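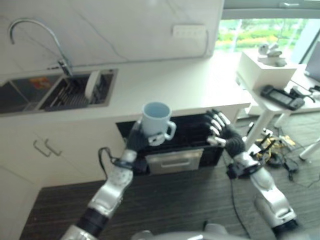
Zarnard Kitchen Words

A word list of everyday kitchen talk, gathered from home cooks and written down the way they say it. It has 177 entries so far, and I love how odd some of them are! One family has 27 of their own, including two different words for the last bit of soup in the pot.

What's in it

entries.csv — the word, what it means, and a sentence using it
sources.csv — region and decade of birth for each speaker (no names)
notes.txt — spelling choices, plus arguments we haven't settled

Known gaps

Baking is thin. 58 entries still have no sample sentence, and "skillet" versus "frying pan" needs a proper map.

Adding words

Send a row in the same column order as entries.csv. Guesses at where a word came from are very welcome — just put a question mark after them.

Kept by Malou Ladefoged and Kieran Kettle. Last updated October 2024.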